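# Two months with the Zilby arm kit

I bought the Zilby kit in May, after a long time of reading the forum and telling myself I do not need it.

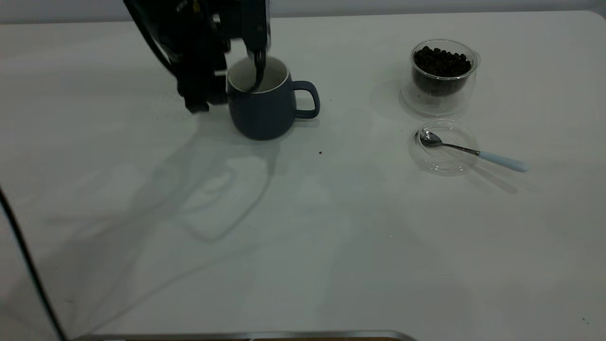
The order came from Flamley, who are the only shop I found that sells it with the gripper already included. I paid 1035 pounds, and delivery to Stellolcombe was another 8. For me it is a lot of money, so I want to write down what I think while it is still fresh.

Assembly took me two evenings. The manual has 70 pages and the drawings are good, but the text on cable routing is short, and I had to take the elbow joint apart again when I understood that my cable was too tight. Leave it a loose curve along the arm. The bolts are small and black, and they love to hide in a carpet.

The software is called Nigam. You teach the arm by moving it with your hand and saving positions, and this part I like very much. Mugs are my usual exercise. Going in with one finger over the rim is easier to teach than closing the gripper on the whole body, especially with a wide mug. The handle I still cannot do well.

What I do not like: the fan of the power supply is loud, and Nigam forgets the gripper settings after each update. I wrote to Flamley at 9 in the evening and had a polite answer the next morning, with a small file which repaired it until the next update.

A spare set of fingers is sold separately. I have not ordered it yet, but I look at the page quite often.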